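Skendstead School Theater: Ticket and Seating FAQ

How do I reserve tickets?
Fill in the form at the front office or call the box office line. Each family may reserve up to 14 seats per performance. Reservations are held until 3 minutes before curtain, then released to the wait list.

Are seats assigned?
Rows A through D are assigned. All other rows are open seating. Doors open half an hour before the show.

Can I exchange a ticket for another night?
Yes, once, if seats remain. Exchanges close at noon on the day of the performance printed on the ticket.

Do small children need a ticket?
Children under four who sit on a lap do not. Strollers must be left in the lobby.

May I record the show?
No. The license for the script does not allow it. Photos without flash are allowed at the final dress rehearsal.

Where do I park?
Use the Clevavthorpe Road lot. The bus loop is closed to cars during performances.

Who do I contact about wheelchair spaces?
Shuk-fan Yu, box office, before the day of the show. 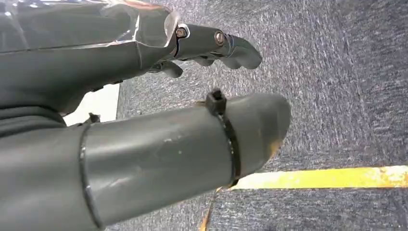 Comments (3)

Tùng Lương: Does the exchange rule cover the December concert too?

Shuk-fan Yu: Yes, same rule.

R. Ljungberg: Row D is missing from the seating chart in the lobby.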